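About the Debnath Robotics Club

We are a student club at Debnath with 17 members, one bench and a low opinion of robot videos. Most of those videos are sped up, and most show the good take. When Geetha Kaimal started the club, she asked that every result we post include the tries that failed. We still do it that way.

Our main project is Urum, an arm with a soft two-finger gripper that is meant to clear a cluttered surface. Picking up one block from a bare table is easy, and we don't think it proves much. So we work with ordinary stuff: books, a calculator, a pack of tissues, old magazines. Things overlap. Covers are shiny or torn.

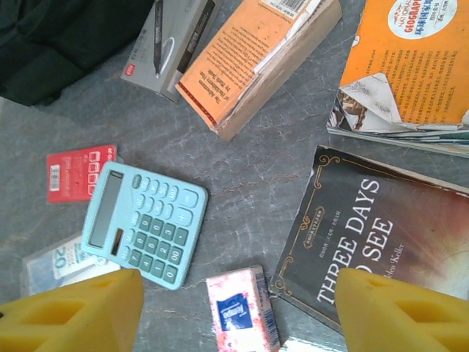

Thin, flat items remain the sore point. In February we logged 146 grasp attempts and argued for most of an evening over what should count as a success. Krishnamoorthy Nadar wanted to include anything that left the surface. The rest of us wanted it held for 8 seconds. The stricter rule won, and our numbers got worse.

Will any of this lead to a robot that tidies your desk? We doubt it, at least while we're students. Members do learn to wire, code, test and write down what happened, and we can vouch for that much.

Who we are
Geetha Kaimal, founder
Byung-chul Shin, gripper and hardware
Jayanthi Mathew, software
Krishnamoorthy Nadar, testing

New members are welcome at any point in the year. No experience needed, but please read the failure log before your first meeting.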